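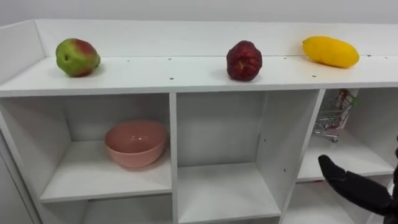
Comparación de dos pinzas para recoger fruta de una estantería
Informe final de proyecto, asignatura de Robótica de Manipulación
Autores: Iraís Espinoza, Efe Iyamu y Wubit Weldu
Tutor: Reginald Castellanos

1. Planteamiento

La propuesta original que entregamos en marzo prometía un sistema capaz de ordenar una tienda entera. El tutor la devolvió con una sola anotación al margen: «¿Y si empezáis por una pera?». Empezamos por una pera.

La pregunta quedó así: con el mismo brazo, la misma cámara y el mismo controlador, ¿cuánto cambia el resultado si se sustituye la pinza? Comparamos dos. La primera, que en el laboratorio llamamos Montoya, es una pinza paralela de dos dedos planos, rígida, de recorrido corto y carácter previsible. La segunda, Parard, es negra, con dedos gruesos de punta redondeada y un aire de mano que impresiona mucho a las visitas. El objetivo secundario, no declarado en la propuesta, era averiguar si impresionar a las visitas sirve para algo.

2. Montaje

Trabajamos sobre una estantería blanca de huecos abiertos, con la fruta en la tabla superior, en fila y bien separada. Elegimos las piezas por su forma: una tipo pera, tumbada; una roja oscura de piel rugosa, de pie; y una amarilla, alargada y lisa, colocada hacia el fondo, cerca del reborde trasero. En los huecos de abajo hay un cuenco rosa a la izquierda y un carrito de la compra en miniatura a la derecha. El hueco central se deja vacío.

La tarea consiste en coger una fruta de la tabla y depositarla en el cuenco. El carrito entró como destino alternativo, y su rejilla de alambre nos costó más horas que todas las frutas juntas. La cámara va en la cabeza del robot y mira el mueble algo desde arriba. El controlador es el Clundora del departamento, con la configuración que dejó el curso anterior y una documentación que consiste en un correo reenviado.

La percepción la resolvimos con Plulness, el paquete de segmentación que mantiene el laboratorio. Lo ajustamos con 2000 imágenes tomadas por nosotros, de las que sobrevivieron 771 tras quitar las borrosas, las repetidas y una larga serie en la que Efe había dejado la luz apagada – los datos en oscuridad total resultaron de escasa utilidad.

3. Procedimiento

Cada intento empieza con el brazo en reposo y termina cuando la fruta está en el cuenco, cuando se cae o cuando alguien pulsa la parada. Contamos como éxito solo el primer caso. Hubo una discusión larga sobre si una fruta que rebota en el borde del cuenco y acaba dentro debe contar. Wubit defendía que sí. Perdió la votación, y pide que conste.

Hicimos casi 1000 intentos en total, repartidos a partes iguales entre las dos pinzas y con el orden de las frutas sorteado en cada tanda. La fuerza máxima de cierre se fijó antes de empezar y no se tocó después, aunque ganas hubo.

Dos detalles para quien quiera repetirlo:

La estantería es muy blanca. Con luz uniforme, el borde frontal de la tabla y la pared del fondo se parecen demasiado para la cámara de profundidad, y la altura estimada de la tabla baila. Lo arreglamos fijando la altura a mano.

Los agujeritos de montaje de la tabla aparecían de vez en cuando como objetos candidatos. Durante una tarde entera el robot intentó recoger un agujero con bastante delicadeza. Ahora hay un filtro por tamaño.

4. Resultados

Con la pinza Parard, la tasa de éxito sobre la fruta amarilla fue del 84 %, la mejor cifra del proyecto y la que pusimos en el póster. Los dedos gruesos se adaptan bien a una forma larga y no exigen mucha puntería. El problema es llegar: con la pieza cerca del reborde trasero, la aproximación tiene que venir desde arriba, y la muñeca se acerca a su límite de giro. Los fallos fueron casi todos de trayectoria.

Montoya se defendió mejor de lo que esperábamos con la fruta roja. Al estar de pie y junto al borde delantero, deja los lados libres, y los dedos planos entran sin tocar la tabla. La superficie rugosa ayuda al agarre. Parard, en cambio, tendía a empujarla con la punta antes de cerrar, y una fruta que está de pie no necesita mucho para dejar de estarlo.

La pera fue mala para las dos. Tumbada, ofrece un extremo ancho y otro estrecho, y Plulness calculaba el centro demasiado hacia el ancho. Montoya la agarraba torcida y la perdía en el traslado; Parard la agarraba torcida y no la perdía, que en nuestra tabla de resultados vale lo mismo que hacerlo bien.

En la fase de depósito las diferencias se invirtieron. El cuenco está arrimado al divisor de su hueco, y entrar ahí con una mano voluminosa obliga a inclinarla. Montoya, más estrecha, pasa sin ceremonias. Con el carrito ninguna de las dos alcanzó un rendimiento que nos apetezca escribir; los dedos rozaban el asa y el carrito, que tiene ruedas, hacía lo que hacen las cosas con ruedas.

5. Discusión

Si hubiera que comprar una sola pinza para esta tarea, los tres autores no nos pondríamos de acuerdo. Iraís prefiere Parard por su tolerancia a los errores de percepción. Efe sostiene que eso equivale a comprar una pinza cara para no arreglar un programa gratuito – tiene parte de razón, y el programa lo escribió él. Wubit propone cambiar la estantería.

Conviene recordar las limitaciones. Usamos pocas frutas y un solo mueble, y no medimos el daño en la piel más allá de mirarla con cara de preocupación. Tampoco separamos los errores de calibración de la cámara de los errores propios de cada pinza, cosa que Tamsin Mbeki nos señaló en la presentación intermedia y que seguimos sin tener del todo resuelta. El desajuste entre cabeza y muñeca crecía a lo largo de cada sesión, y recalibrábamos cuando se notaba, un criterio que no figura en ningún manual.

6. Trabajo pendiente

Queda por probar la misma comparación con la cámara en la muñeca, lo que debería ayudar en el fondo de la tabla. También habría que corregir la estimación del centro en objetos asimétricos con los datos que ya tenemos. El registro de intentos y los ficheros de configuración están en la carpeta compartida del grupo, en un directorio llamado «definitivo_2». El directorio «definitivo» no debe usarse.

Agradecemos a Tamsin Mbeki la ayuda con el Clundora y su paciencia con la palabra «casi».

Última actualización: 10 de junio

Contacto: secretaría del Laboratorio de Manipulación | © Los autores | Volver arriba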